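Rostholm Community Kitchen
Small Equipment and Utensil Storage — Inspection Checklist

Date: March 28, 2023
Inspected by: Marijke Kuipers
Reviewed by: Hinata Iwasaki
Area: Prep room and dry store, room 11
Previous inspection: February

Mark each item OK, FIX or N/A. Write a comment for every FIX.

1. Floor and access
1.1 Walkway to back door clear — OK
1.2 Floor mats flat, no curled edges — FIX
Mat by the hand sink lifts at one corner. Same mat as in February. Replace it, don't tape it again.
1.3 Nothing stored in front of the extinguisher — OK

2. Shelving
2.1 Shelves fixed to wall — OK
2.2 Heavy items at waist height or lower — FIX
Two Peñalver stock pots were on the top shelf. Moved down during the inspection. Label for the lower shelf still to be made.
2.3 Step stool in place, feet intact — OK
2.4 Bottom shelf at least 6 inches off the floor — OK

3. Knives and sharp tools
3.1 Knives in rack or blade guards — OK
3.2 Peelers and graters kept apart from serving tools — OK
3.3 Cut-resistant gloves available — FIX
One glove missing from the medium pair. Order under supply code 421.

4. Cleaning products
4.1 Locked cupboard, key on hook — OK
4.2 Spray bottles labeled — OK
Brollus degreaser now has the new label. Old label removed.
4.3 Sanitizer test strips in date — OK
4.4 Hand sink signs readable — OK

5. Utensil bins
5.1 Bin sits flat on the table — OK
5.2 Bin walls and floor free of cracks — OK
Floor of the gray bin is scuffed. Wear only, no cracks found by hand. Check again next time.
5.3 Cups and bowls stored separately from serving tools — FIX
5.4 No non-kitchen items in bin — FIX

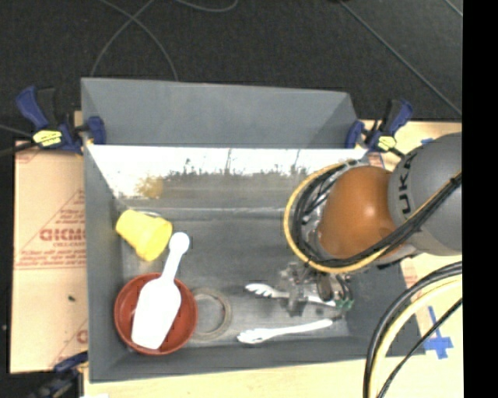

Item 5, gray bin: cup, bowl, scoop and serving utensils together, with a ring resembling a roll of tape beside the bowl.

Comments on 5.3: Cups go upside down on the Clusik rack. Bowls go on the shelf under it. The scoop should hang by the dry store and not be left lying in a bowl. Serving utensils can stay in the bin if all the handles point the same way.
Comments on 5.4: Tape and anything like it goes in the office drawer. Wash everything that shared the bin before it goes back into use.

6. Follow-up
Mat (1.2) — Hinata
Shelf label (2.2) — Marijke
Gloves (3.3) — Hinata, approved up to $70 with the mat
Bin sorting and wash (5.3, 5.4) — closing shift, same day

Reviewer's note: Agree with all of the above. Please add a line to the closing sheet for the bins — it was left off when the sheet was retyped. H.I.

Keep this form in the binder until the next inspection is signed off.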